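The Trukano Folds

My sister-in-law's company, Arkov, leased the Trukano to homes in Fultden for 50 dollars a month, and I got the family rate, 40. The brochure promised laundry. It showed a woman reading on a porch while the towels took care of themselves.

By April the thing had been in my house ten weeks and had folded one washcloth, if you were generous about what a washcloth should look like afterward. Its manners were perfect. Before every attempt it asked my permission, and after every attempt it asked me to rate its work from 1 to 10. I gave it sixes. I was raised to be polite to guests.

Then it asked for something harder.

"I would like to try the purple one," it said.

The purple one has feathery marks all over it and the temperament of an eel. I have owned it for years and have never folded it the same way twice. I said fine, use the bed, and stood in the doorway with my coffee to watch 3000 hours of training go to work.

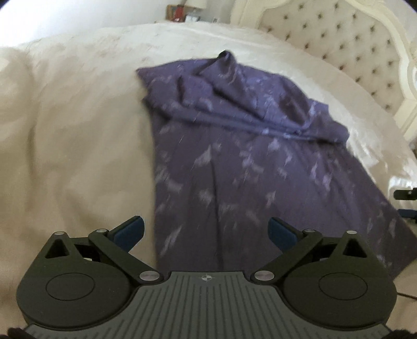 What the Trukano Said

"The lower part is flat," it said.

"It is," I said. "What about the top?"

"The top is under review."

We both looked at the top. It had a little peak on it, like meringue. The gripper hung there with its fingers apart, the way my uncle stands over a car engine.

"At the Mirani plant," it said, "I put lids on jars."

"Were you good at it?"

"The jars were all the same jar."

I drank my coffee. I could have stepped in, but I had been paying 40 dollars a month so that I wouldn't, and besides, I had no better plan for that peak than it did. After a while it asked whether the garment might be considered finished for display purposes. I said people do worse in hotels.

It asked for a rating. I gave it a seven – the bottom half really was very flat – and it thanked me and wanted to know where I kept the socks.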